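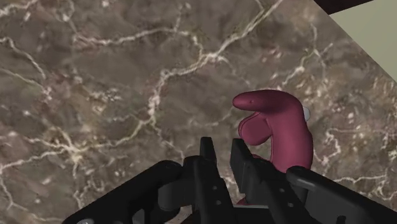 **COLLEGE FOOTBALL | SCHEDULE**

Sep 1, 2023

Arkgate and Broltness have agreed to swap home dates, with Arkgate now hosting the first of their two meetings this fall. The return game goes to Broltness in the last week of the regular season. Both athletic departments confirmed the change this morning, no reason given beyond "facility availability."

Word is it's the turf. Broltness started replacing its field in July and the work has run behind, the end zones still aren't down. Temporary bleachers on the east side also need a sign-off from the city before anyone can sit in them.

Tickets already bought for the opener at Broltness will be good for the return game. Refunds through the box office untill the day before kickoff, window 3 only. Students get in on their card at both games, same as last year.

Kickoff at Arkgate stays at 1 p.m. Visitor parking is Lot 14, off Nzioka Road, enter from the north end. Band buses use the centre lane. Visitor allotment is 440 seats, and Broltness says 401 are spoken for allready.

No change to the Plollbridge game, which both schools still play on the road. Plollbridge had asked about moving its date with Arkgate up a week, that request has been withdrawn.

Junior varsity schedule not affected. Radio coverage as planned, pre-game show starts half an hour before kickoff. Revised schedule to be posted at both box offices by the end of the week.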